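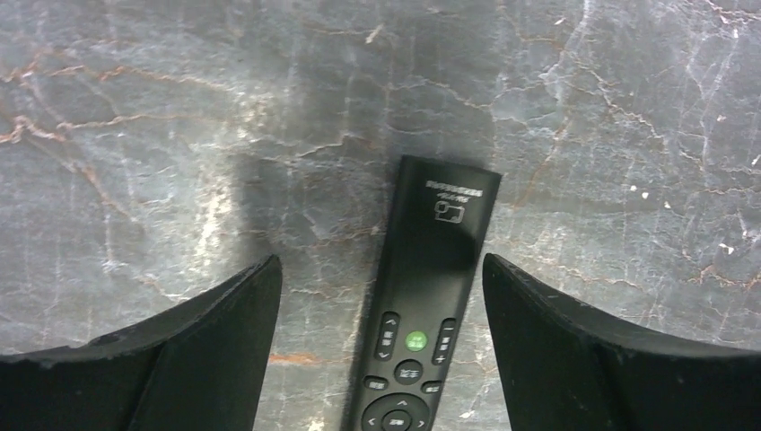
What decides whether a two-finger gripper can pick a thin object off a hard, flat surface? Mostly the shape of the last few millimeters of the fingertip, and how well the arm knows where the surface is.

Grip force matters less than the catalogs suggest. Most electric grippers sold for benchtop arms can squeeze far harder than a household object needs. The trouble comes earlier, when the tips have to get low enough on both sides of the thing without pressing into the counter.

Diarmuid Keogh and Fitriani Saragih have spent the months since July on this problem at Hoscombe, a test shop that evaluates grippers for companies building home-assistance robots. Their comparison covers two products. The Jevetti is a parallel gripper with flat, padded jaws. The Morelli uses rigid black fingers that taper to a point and open into a wide V. Both were run on the same arm with a small camera at the wrist.

The test object that separated them was a slim TV remote on polished stone. A remote is long, narrow and light. It has slightly rounded corners, which give a flat pad little to hold if the jaws arrive out of square. It also has buttons, and a grasp that presses the volume rocker counts as a failure in Keogh's scoring even if the remote leaves the counter.

Each gripper made 70 attempts. The Jevetti failed on 20 of them, the Morelli on three. Keogh does not read this as a general ranking. "The flat jaws are better on boxes and on anything soft," he says. "On a remote, the pad edge reaches the counter before the pad face reaches the side of the object. You can lower the arm further, but then you are loading the wrist."

Pointed tips have their own cost. They touch the object over a small area, so a long item can pivot if it is picked up far from its center of mass. All three Morelli failures were of this type. Hoscombe now has the arm approach from above, line up with the long axis of the remote, and close near the middle of its length. Rigid tips also get scuffed, and Saragih logs tip wear after every session.

The camera turned out to be the harder half of the work. Veined marble is full of sharp, high-contrast lines, and an edge detector tuned on a plain table will find dozens of them. A rust-colored vein running diagonally can outscore the long side of a matte black remote. Shadows add a second false edge, a soft one, and where the stone catches the light the reflection washes out detail.

Saragih's first controller, built on edges alone, was dropped. Its replacement runs on a Kosance control board and segments the object by region, then fits a rectangle to the result. Small features are used only to settle direction. A green button is useful for that, as it stands out against a black casing and sits off-center along the length. Printed lettering is ignored – at wrist distance it is often too blurred to read, and it may be upside down.

Height is handled separately. The arm descends with the fingers open, stops on light contact, and backs off 2 mm before closing. This adds time to each pick, but it removes the need to trust a depth reading from a glossy surface.

The next round will use the same arm and the same counter, with a set of compliant tips for the Morelli. Keogh expects them to reduce pivoting and to make the contact stop less repeatable. Saragih has asked for a glass table to be added to the schedule.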